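4. The Open Day

4.1 Why we let people in

I should say up front that this section isn't an experiment in the strict sense. We had a bin-picking setup that had been running in the back half of our lab since winter, we had a date in June when the whole building opens its doors, and I thought it would be fun (and a bit scary) to see what happens when people who have never read a grasping paper stand next to the thing for an afternoon. The controlled trials are all in Section 3. What follows is more of a field report, and I'm writing it in the first person on purpose, as most of it is my own impression backed up by a pile of comment cards and the system logs.

The building at Wellgate had 380 visitors on the day, according to the front desk. Not all of them made it up to us. We handed out 200 comment cards and got 100 back, a better return than I was expecting given that we ran out of pencils early. The cards asked only two things: what did you think the robot was trying to do, and what would you change? I'd ask a third question next time, and I'll get to that.

4.2 How we ran it

We used the same Zernora grasp planner described in Section 2, with the weights frozen. No retraining, no tuning for the day, no special lighting. The one thing I did change was the speed. I dropped the arm to a slower profile for the safety sign-off, and honestly I wish I'd done that months ago, since you can follow what it's up to so much better. At full speed all you get is a swoop and a clunk!

Each demonstration went like this. The bin started out with a handful of everyday things in it, someone from the crowd called out which one they wanted, I typed it in, and the arm had a go. If it failed three times in a row on the same object I reset the planner and we moved on. Between turns I rearranged the contents by hand with the arm parked and the drives off (kids were very keen to help with this part, and very disappointed to be told no).

I kept the sessions short, with a break after each one so the crowd could swap over. The doors opened at 10 a.m. and by noon I'd lost my voice, so from then on I let the planner's screen do more of the talking. It shows a ranked list of grasp candidates with a score next to each, and I'd assumed it would bore people silly. Wrong! Once they figured out that the top line was what the robot was going to try next, they started arguing with it. "It's going to miss" was the running commentary for the rest of the afternoon, and quite often they called it before the planner's own failure check did.

4.3 What people noticed

The favorite request, by a mile, was the duck. I could have guessed that. What I couldn't have guessed is how much people cared about the way it was picked up. A grasp across the body got polite clapping. A grasp by the head got a groan, even when the lift was perfectly clean by our criteria. Our success metric has no term for "that looked mean to the duck," and I'm only half joking when I say it should.

The second thing was transparency, and here the visitors were sharper than I gave them credit for. Several cards said some version of "it can't see the clear ones." We've known since the Melden dataset came out that see-through plastic is rough on depth sensing, and shiny metal isn't much better, so a translucent cup sitting on a bare metal floor is close to a worst case. I hadn't explained any of that.
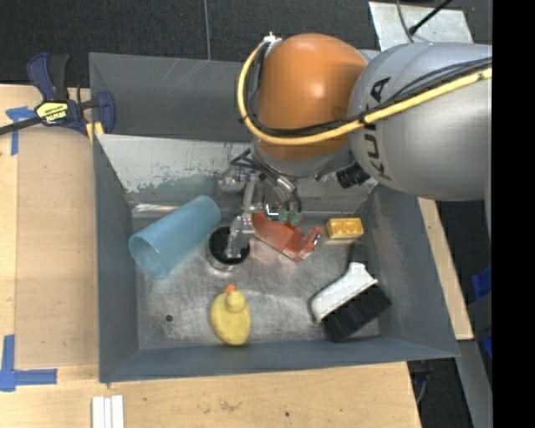
Brushes turned out to be the surprise for me personally. Everyone in the room would have grabbed one by the smooth part, and the planner has no such preference. It scores the bristles as a nice dense block with two parallel sides, goes for them, and then the bristles give way under the fingers and the whole thing rolls. I'd seen this in the logs as a slightly low score and never thought twice. Watching it with a crowd, with everybody wincing at the same moment, made me go back and look at the contact model properly. The fix is in Section 5.

There were complaints too. The arm hesitates before it commits, and on the cards this got read as thinking, as being broken, or as being shy. It's a plain collision check against the sloping walls of the bin, and it could be a good deal quicker. People also wanted to know why we don't just use a bigger bin, and I didn't have a great answer beyond the fact that the bin came first and the mounting was built to suit it.

4.4 What I'd do differently

The missing third question is "did you ever feel uneasy?" I heard a few nervous laughs when the gripper went in close to a wall, and nothing on the cards lets me say how common that was. The Gebretsadik scale for comfort around machines would have fit on the back of the card, and I'll use it next time.

I'd also log the spoken predictions. They were good, they came early, and they're gone now apart from what I scribbled on my own notes between sessions. A cheap microphone and a consent form would have given us a small set of human failure forecasts to put next to the planner's, and I plan to collect exactly that when the building opens again.

Figure 4. The bin during picking, with the gripper lowered among the objects. Household items are placed directly on the metal floor.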